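Sheets, second pass

Mon 9 March

The spare room bed is back in service. The old flat sheet had thinned along the fold, so I replaced it with one from Zoëga. It cost 46 and washes without fuss. I have not ironed it and do not plan to.

Clothes get sorted on the bed before they go into drawers. Light and dark stay in separate heaps, and folding starts with the light one. 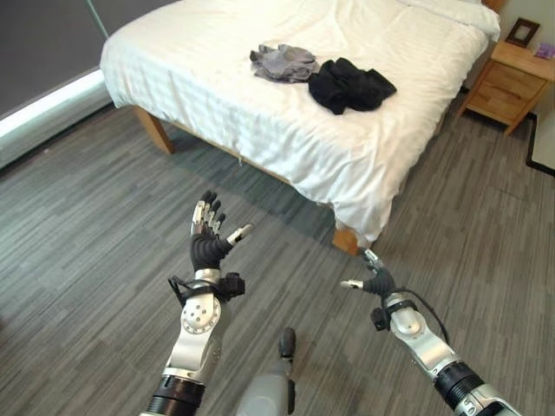 Two items left to fold, gray and black. Nightstand at right.

The sheet has enough drop to hang over the side and the foot. I could tuck it in, but it comes loose at the corners within two nights. Next job is the nightstand drawers. The lower one has needed wax on its runners since January.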